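Section 5. Filling, closing and storing the Fodstead dry food container

Read this section before you put food in the container for the first time. It covers breadcrumbs, ground grain, flour, sugar and similar dry goods. For washing the lid and seal, see Section 6.

Before you start

Wash the body and lid by hand in warm water with a little dish soap. Rinse both parts and let them air-dry with the lid off. Drops of water tend to stay in the groove under the lid, so run a dry cloth around it before you fill.

Caution: Do not fill a damp container. Fine crumbs will clump against the walls and may spoil.

Filling

1. Stand the container on a flat, dry table or counter.

2. Swing the handle out and lift the lid straight up. Set it upside down so the seal stays clean.

3. Pour the food in slowly. A wide-mouth funnel helps with flour, but coarse crumbs can go in directly from the bag.

4. Stop when there are 2 inches of space left at the top. Tap the side gently to settle the contents, then check the level again.

5. Wipe the rim with a dry cloth. A few crumbs on the rim are enough to keep the lid from closing fully.

6. Set the lid on squarely and press down in the middle with your palm.

Note: Let homemade breadcrumbs cool all the way before filling. Warm crumbs give off moisture after the lid is closed.
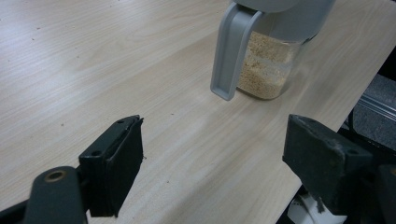 Brush any spilled crumbs off the table with a dry hand brush or a folded paper towel. A wet cloth turns them to paste and pushes them into the grain of a wood surface. Wipe with a damp cloth afterward if needed.

Checking the lid

Press lightly on opposite sides of the lid. It should not rock. If it does, take it off, wipe the rim and the groove, and try again. Turn the lid a little before setting it back down - the seal sometimes folds under on one side.

Caution: Do not carry a full container by the handle alone. Support the base with your other hand.

Storing

Keep the container upright in a cool cupboard, away from the oven and out of direct sun. Write the contents and the month on a piece of tape and stick it to the base, for example "Crumbs, November." Use up old food before adding new, and wash the container between fillings.

Replacement seals are sold under part number 686.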